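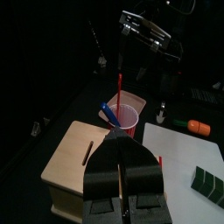

Week 2: Boxes, slots and the small stuff on your table

Hello again, and well done for coming back after the pinch pots! I'm putting these notes up before the session so you can read them on the bus, and I'll only repeat the bits that people ask about. The reading is still the Nistby booklet, pages 38 to 65. Skip the part on hinges, we don't need it until May.

Setting out

Everybody gets a wooden box with a slot in the top, a cup and a tray. I like the marker to live in the cup with the cap on (you'd be amazed how many caps end up under the radiator), and a straw can go in with it. A straw is handy for checking how deep a box goes. Poke it in through the slot, pinch it where it comes out, pull it back and you have your depth without any fuss with a ruler.

Keep the tray behind the cup and use it for small things only. If you pile your notebook on it you'll lose your cube, and then you'll borrow your neighbour's, and then we're all a bit cross by four o'clock.

Looking at a box before you draw it

Tâm Tạ, who taught this course before me, used to make us sit for ten minutes with our hands in our laps. I won't be that strict! But do have a proper look. Which sides are flat and plain? Where has somebody cut into the wood, and what shape is the cut? A long slot makes you think of coins or letters straight away, and a round hole could be for almost anything – a peg, a finger, a bit of string.

Then turn the box and look inside. I always draw the inner panels last, and that's where most of my own mistakes are, so leave yourself plenty of paper on that side. 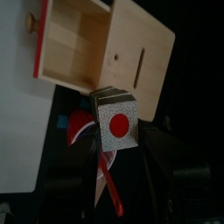 A thin line of red along one edge does a lot of work on a pale box, and so does a little round knob. Both of them tell your hand which side is the front. When you come to paint your own, I'd stay with one colour and keep it to the edges. I once did all six sides of a box in green and could never find the drawer again.

Plain plywood is lovely to draw as well, so don't rush to cover it up. Look for the places where two panels meet and the shadow goes soft. Pencil first, pen later.

The cube exercise

Take a patterned cube, the speckly sort with a red spot on it. Draw it three times: spot towards you, spot to the left, spot on top. The spot will turn into an oval as the cube tips, and getting that oval right is really the whole exercise. Leave the squiggles until the end and please don't try to copy every one.

For next time

Bring one drawing of the box with the slot showing, and your three cubes. If you want to go further, the Edero catalogue in the cupboard has some nice boxes with drawers, and item 584 is my favourite. Pencils back in the tin before you go, please, and markers back in the cup.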